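Three Birthdays, One Hall

The Osgate grange hall can be reserved for one Saturday at a time, and the reservation book opens on the first business day of December for the whole next year. By lunchtime the summer is gone. The woman I talked to has stood in that line for her family four years running. She asked me to leave her name out of it, as she still has to see these people at Thanksgiving.

"We have three birthdays in the same week in July," she said. "My daughter, my nephew and my mother-in-law. Each one used to get a party. Then we tried to put them together, and that's when the trouble started."

The first combined party had 100 people on the list. Her mother-in-law had invited most of them, including the whole bowling league from Livstead. The kids were turning five and seven.

"My daughter asked me who they all were," she said. "I knew maybe half."

The hall costs $300 for the day, and the family splits it. The first year it was split three ways. The second year her brother-in-law wanted it done by number of guests, and he brought a printed sheet to show how that would work.

"I said fine, but then your mother pays for the bowlers. He didn't bring the sheet again."
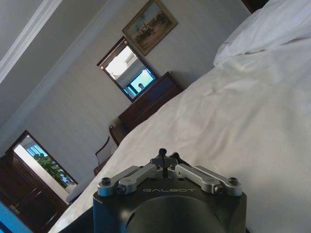 Food was the next argument. One side of the family wanted a caterer and got a quote from Kwiatkowski Catering for $571, before tip. The other side wanted everybody to bring a dish. They ended up with both, and she took home four pans of baked ziti.

"We ate it until the end of the month. My husband still won't touch it."

I asked whether they had ever thought of going back to separate parties. She said they talk about it every fall. Her mother-in-law is against it. Her nephew, who is ten now, would like to go to the water park with two friends and skip the hall.

"I'm on his side," she said. "I told him that. I probably shouldn't have."

This past July they cut the list to family and one friend per kid. There was one cake with three names on it. The bakery left a letter out of her mother-in-law's, and she fixed it in the parking lot with a tube of gel icing.

She hasn't decided about next year. Her sister-in-law has already offered to take a turn standing in line, and she plans to let her.

Posted 10/08/2024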